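Tadthorpe Community Language Program
Progress report to the Elach Fund, period ending November

Summary

The evening English classes ran as planned. Enrollment is above target, the second site opened a month late, and spending is within budget. One item, childcare, needs a decision from the Fund before the next payment.

Enrollment and attendance

The program had 60 places in the grant agreement. All of them were filled by the second week, and we keep a waiting list of 30. Most people on the list work shifts and asked for a morning class, which we do not offer at present.

Attendance dropped when the fish plant moved to its winter hours. Stefaniia Skoryk moved the beginner group from 6:00 to 7:15 p.m., and numbers recovered within two weeks. The intermediate group kept its old time. A few learners now switch between the two depending on their shifts — this is not ideal for the teachers, but we would prefer it to losing people.

Teaching

Lev Antoniuk teaches the beginners and Danylo Moroz has the intermediate group. Both use the workbook approved last spring. Unit 4, on renting a home, was too long and has been split in two. Learners asked for more practice on the phone, so each class now ends with short calls made in pairs, one person in the hallway and the other in the room. The topics so far have been a missed delivery, a doctor's appointment and calling in sick.

We lost one class to a burst pipe and made it up the following week.

Second site

The rooms on Onyshchenko Street were due to open in September. The lease was signed late and the fire inspection took two visits. Classes started there in October with 7 learners transferred from the main site. The heating is now working in both rooms. The street door still has no outside light, and the landlord has been asked twice.

Budget

Spending on rent was lower than planned because of the late opening. Part of the saving went to printing, which cost $701 for the period. We ask to carry the rest forward to cover teaching hours in the spring. Closivent continues to do the bookkeeping, and its statement is sent separately.

Decision needed

Parents in the beginner group have asked for childcare during class. Vsevolod Vakulenko has priced two options: a sitter on site, or a share of the after-school room next door. The second is cheaper but closes at 8:00 p.m. — before the beginner class finishes. We recommend the first and would like an answer before we print the spring schedule.

Report prepared by Naheed Tarar, program manager

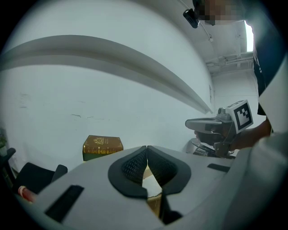 Pale beige table surface, seen between two dark gray finger pads.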